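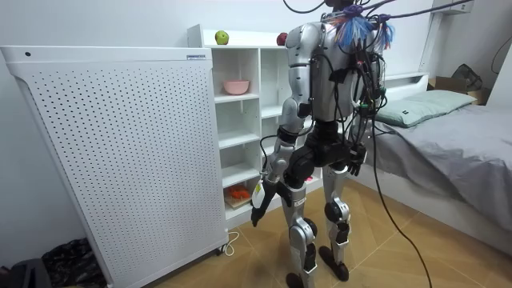

Stamcombe, 2023-11-01

Home — Kitchen — Bedroom — Workshop — Contact

Small bedroom, cube shelves. Quick ones today.

Clear the top first — fruit, cups, post, all of it. Damp cloth, then a dry one. Apples go back to the kitchen, they go soft in a warm bedrom.

Cubbies next. Heavy stuff low down. Leave 2 empty if you can manage it, they fill up by December anyway.
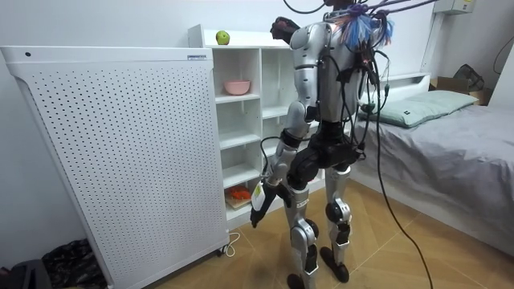 Then the floor. Pull out anything on castors and sweep behind. Cables up off the boards before you mop — Clostik tabs hold fine, 40p each at Ondieki. Wring the mop out properly, wood-look floors dont like puddles. Bedding at 60, and dry it fully.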